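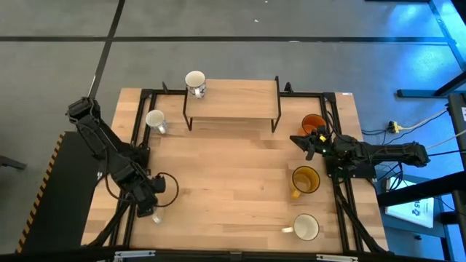

Mugs out, arms on, kettle sadly elsewhere.

So the two-armed bench at the Lenwood workshop is finally at the fun stage! Akinyi and I spent most of February on the frame (nearly 70 bolts, my poor thumbs) and now we get to play with crockery. The plan is mugs up on the little shelf, then a wipe round with a cloth. 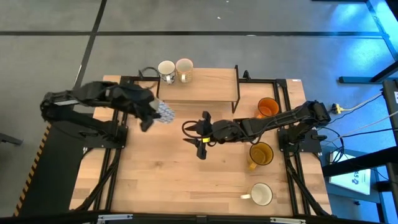

Cloth is the bit I'm fretting over, as it never bunches up the same way twice. Rafia reckons softer fingertips would help, so I'm printing a set tonight.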